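Workshop notebook, April
Mesh, tan binding and denim 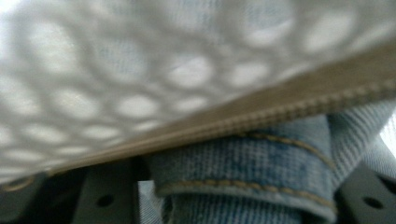
Theda wants to know why we keep going on about the hem when the mesh is the part that tears. Fair point, and she's right that the repair pile says so. But I spent the whole morning on denim hems and I'm hooked, so the mesh gets its turn further down.

Hems first. The washed blue pair has the nicest fading I've had on the bench this year. Wherever the fold stands proud the blue has worn nearly to white, and the creases between the two rows of stitching have stayed dark. You can't get that with a sanding block! I tried on the Burow offcuts, 60 strokes along the fold, and all I made was a pale stripe with no depth to it. Will try again with the fold stitched first and then washed.

Thread: golden, leaning orange. Our closest match is cone 405 from the Parisi box. Next to old stitching it looks too fresh, so I soaked a length in cold tea for 15 minutes and it came down beautifully. Leave it longer and it goes brown. (Gemma, your jar is rinsed and back on the shelf.)

Needle: the jeans needle, long stitch, walk it over the side seams by hand. I hammered the seam bumps flat before sewing and the machine went over them without a skipped stitch. Very pleased with that. Do it on a folded towel or the whole building hears you.

Now the mesh. White, with oval holes, soft enough to roll over a finger. The cut edge wants to curl, and the tan binding is what holds it in line. I sewed three trial strips:

Strip A, binding folded over and sewn in one pass. Quick, but the underside wandered off in two places.
Strip B, basted first, then sewn. Lovely. Slow.
Strip C, glue stick, then sewn. Nearly as good as B and half the time, but the needle gummed up toward the end. Wipe it down with alcohol.

All three on the board by the window. Pull on them as hard as you like, I want to know which one goes first. My money is on A.

One thing I noticed while pulling: when the mesh does tear, it goes from a hole right beside the binding. So Theda may have her answer there. Setting the binding one row of holes deeper would catch a full row of strands. Clotilde tried something close to this on the Jarnerton bags and I can't find her notes. Clotilde, are they in the blue folder?

Next: strip D, one row deeper, basted. Then wash all four with the denim and see what shrinks. More tan binding needed, we're down to the short ends.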